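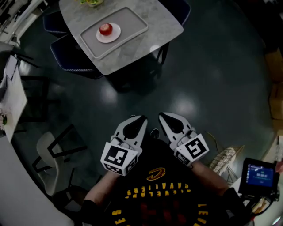
Dark floor with a glossy finish, Cleveland Cavaliers jersey in front.

Zirnia 601 Hard Surface Cleaner, Concentrate
By Otenance
1000 ml bottle with measuring cap

Zirnia 601 is a neutral cleaner for sealed floors, tables and counters. It takes off dust, shoe marks, dried drinks and light grease without leaving a film on shiny surfaces. It has no wax, no dye and no added scent. The bottle is sold as a concentrate and has to be mixed with water before use.

How to mix

For floors, add 15 ml to a small bucket of cool or lukewarm water. One full cap is 15 ml. For tables and counters, use half a cap in a spray bottle and top it up with tap water. More cleaner does not clean better and may leave streaks, mostly on dark floors where they show the most.

How to use on floors

Sweep or vacuum first. Wring the mop out well — it should be damp, with no drips. Work in the direction of the light from the nearest window and change the water when it turns gray. Rinsing is not needed at the normal mix. If you used a wax-based product before, old layers may come up in patches. Go over the floor with the Otenance Painemal remover once, rinse, let it dry, then start with Zirnia.

How to use on tables and counters

Spray on the cloth and wipe. Leave sticky spots under a damp cloth for a few minutes before wiping again. Surfaces that touch food should be wiped once more with plain water. Take plates, trays and food off the table before spraying.

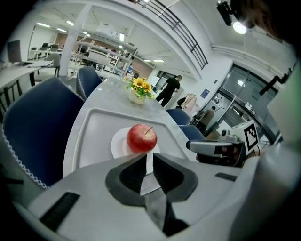
Red apple on a small white plate, with a marble-patterned tabletop below.

Suitable for
Sealed concrete, epoxy and polyurethane coatings
Vinyl and linoleum
Glazed tile
Laminate and lacquered wood
Sealed stone and stone-look tops

Not suitable for
Unsealed wood, raw stone, oiled floors, screens, leather. Try a hidden spot first if you don't know how a surface was finished.

Storage

Keep the bottle upright, closed and above freezing. Concentrate that has frozen can separate and should not be used. Mixed cleaner keeps in a closed spray bottle for around 2 weeks. Keep away from children and pets. Do not mix with bleach or other cleaners.

In the box
One bottle, one measuring cap, one printed instruction sheet. Spray bottle sold separately.

Goes with
Gredard flat mop, wide head
Gredard microfiber cloths, white
Painemal wax and polish remover

Shipping and returns

Ships by ground only. Unopened bottles can be returned with the receipt. The cap design changed in July — older caps do not fit the current bottle, but replacement caps for both are still in stock.

Page updated 2 Jan 2025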